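Quiénes somos

Wollemia es una escuela de formación para adultos especializada en análisis de suelos y aguas de riego. Damos clase a agricultores, técnicos de cooperativas, viveristas y personas que cambian de oficio. La sede está en un antiguo almacén de fruta y ocupa dos plantas: abajo el laboratorio y el invernadero, arriba las aulas y la oficina.

El centro lo fundó Monique Charpentier, edafóloga, después de varios años interpretando boletines de análisis que sus propios clientes no sabían leer. El primer curso tuvo 41 alumnos y se impartió en un local prestado por la cooperativa. Desde entonces han pasado por nuestras aulas 2773 personas, la mayoría con explotaciones de tamaño pequeño o mediano.

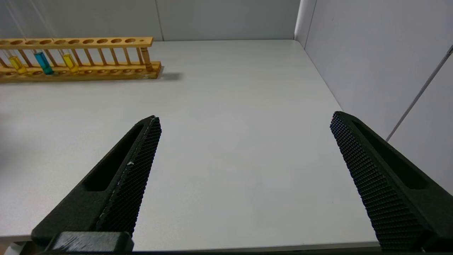 Nuestra forma de trabajar

Los cursos son presenciales y duran entre tres y doce semanas. El alumno trae muestras de su parcela, aprende a prepararlas y sale con un informe que puede usar para planificar el abonado. Tratamos el pH, la conductividad, la materia orgánica, la textura y los carbonatos. En los cursos avanzados se añaden nitratos y capacidad de intercambio catiónico.

Los grupos son reducidos. Por las mañanas hay teoría y cálculo; las prácticas empiezan a las 15:30. También abrimos el laboratorio fuera de horario a los antiguos alumnos, previa reserva — es gratuito el primer año tras terminar el curso.

No vendemos fertilizantes ni cobramos comisión por recomendarlos. Los ingresos proceden de las matrículas y de los convenios de formación con empresas. Climgate, por ejemplo, nos envía cada enero a sus nuevos técnicos de riego.

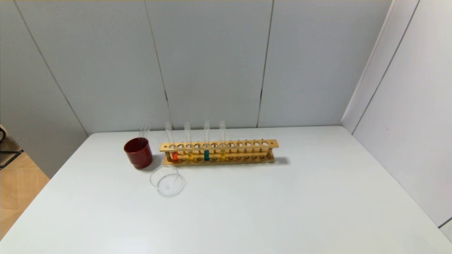

Gradilla de madera con tubos de ensayo de vidrio.

El equipo

Monique Charpentier dirige la escuela y sigue dando el módulo de interpretación de resultados. Detlef Mühlbauer es responsable del laboratorio y de la seguridad en las prácticas. Flor Carhuamaca coordina los cursos de horticultura y atiende las consultas sobre suelos salinos. De la secretaría y las matrículas se ocupa Éabha Heffernan. Teun Brouwer, el último en incorporarse, lleva el invernadero y la parcela de ensayo.

Biblioteca y publicaciones

La biblioteca reúne 468 títulos sobre suelos, riego y nutrición vegetal, en español, francés e inglés. Se puede consultar en sala sin ser alumno; el préstamo está reservado a los matriculados. Publicamos además un cuaderno técnico anual con los resultados de la parcela de ensayo — los números anteriores se pueden pedir en secretaría.

Visitas y contacto

La oficina atiende de 9:00 a 14:00. Para visitar el centro en grupo conviene escribir con dos semanas de antelación. En agosto cerramos, aunque el correo se revisa y las preinscripciones se tramitan por orden de llegada.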